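Grulta sorting kit: progress report for June
Prepared for Þröstur Mogensen, Flekent equipment fund
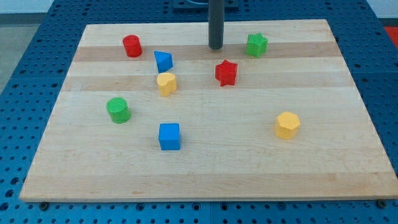
Where the money went

Of the 4000 you approved, 3334 is spent. Most of it bought the kit itself from Rosska, who call it "classroom ready." The classroom would need a good electrician and a free afternoon, but we did get the arm running in the first week. The remainder is being held for a second set of grippers, as I have met the first set.

What we tested

The review covers pick and place with the plastic shapes: cylinders, stars, a cube, a heart and so on, in red, blue, green and yellow. We scatter them on the wooden board and ask the arm to put them somewhere else. We have logged 72 runs so far. Cubes and cylinders go well. The stars are fine if approached from the right angle, and the software has its own views on what that is. The heart is where most of our vocabulary has developed.

Color sorting worked out of the box. Shape sorting worked after we threw away the quick start guide and read the long one.

Support

Rosska answered our calibration question in 16 days. The reply was polite and concerned a different product. Hattori, who supply the control software, were quicker and sent a patch that fixed the problem along with the menu we used to find it.

Still to do

Repeat the heart and triangle runs with the new grippers. Get a written price for spare parts. Decide whether to recommend the kit to the other sites; at present I would say yes for sorting by color, and ask me again about hearts.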